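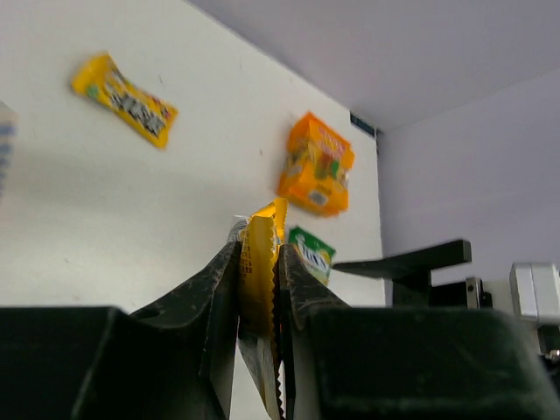 To: handling list
From: Uwe Stöcker
Subject: Re: Wrapper tests, what counts as a pick

Trilla wrote:
> The draft says a pick is good if the packet leaves the table.
> At Clisudel we scored 91 out of 100 on that basis, but in
> several of those the fingers had only the crimped end and the
> packet swung about. Do we count them? And how often should
> the fingertips be looked at? Section 7 says "regularly".

Trilla,

I would not count them. My proposed wording for section 4:

"A pick is good when the packet is lifted clear of the table, held for the full waiting time, and put down inside the marked area. A packet that turns in the grip is recorded separately as a slip."

Please report slips next to the good picks and leave them out of the total. Two sites can then compare figures even if they disagree on how bad a slip is.

On fingertips, "regularly" is too loose, I agree. Scuffed tips grip shiny wrappers differently from new ones, and the log should say which were fitted. I suggest a check before each run and a change at 4,000 picks, or sooner if the pad is torn. Flametti wanted a lower number for the change. I have no objection if they send their wear records.

Two smaller points on sweets and other small packets:

- Use full packets. Empty wrappers are a separate test and need their own sheet.
- Write down the packet's position before the pick. Flat and on edge should not share a column.

The arm stays at reduced speed whenever someone is putting packets back on the table. That is in section 2 already and I would not touch it.

Comments by the end of July please, then I will send round a clean copy.

Uwe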